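Acta de la reunión del grupo de buenas prácticas en robótica doméstica
Sede de Drustitz, 1/4/24

Se aprueba sin cambios el acta anterior.

1. Despeje del suelo antes de cada sesión
Se revisa el borrador de la norma interna. Lonik pide que los cables sueltos figuren como riesgo aparte y no dentro de «objetos pequeños». Se acepta. La nueva redacción queda así: antes de mover el brazo se recogen o se fijan los cables y adaptadores que estén en el suelo, también los que queden debajo de los muebles.

2. Tareas con ropa
Bouvier propone que la pinza se acerque al cesto abierta y sin carga, y que las prendas con tiras o cordones se traten a velocidad reducida. Hay dudas sobre el límite de velocidad — se deja pendiente.
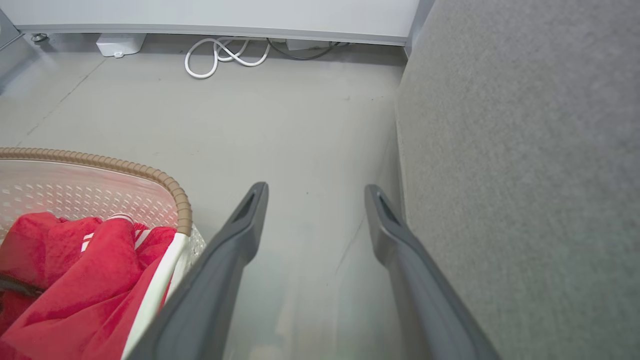 Punto 2. Pinza abierta junto al cesto con ropa roja; al fondo, cables en el suelo junto al armario blanco.

3. Registro de incidencias
Kirwood presenta el recuento del periodo: 2,508 sesiones, 584 con alguna parada manual. Se acuerda anotar siempre el motivo de la parada. Lonik solicita una lista cerrada de motivos; Bouvier prefiere texto libre. Se probarán las dos cosas durante 3 semanas.

Acuerdos
— Drustitz incorpora el apartado de cables al borrador y lo reenvía.
— Bouvier prepara una propuesta de velocidades para el punto 2.
— La versión completa de la norma se vota en agosto.

Ruegos y preguntas: no hay.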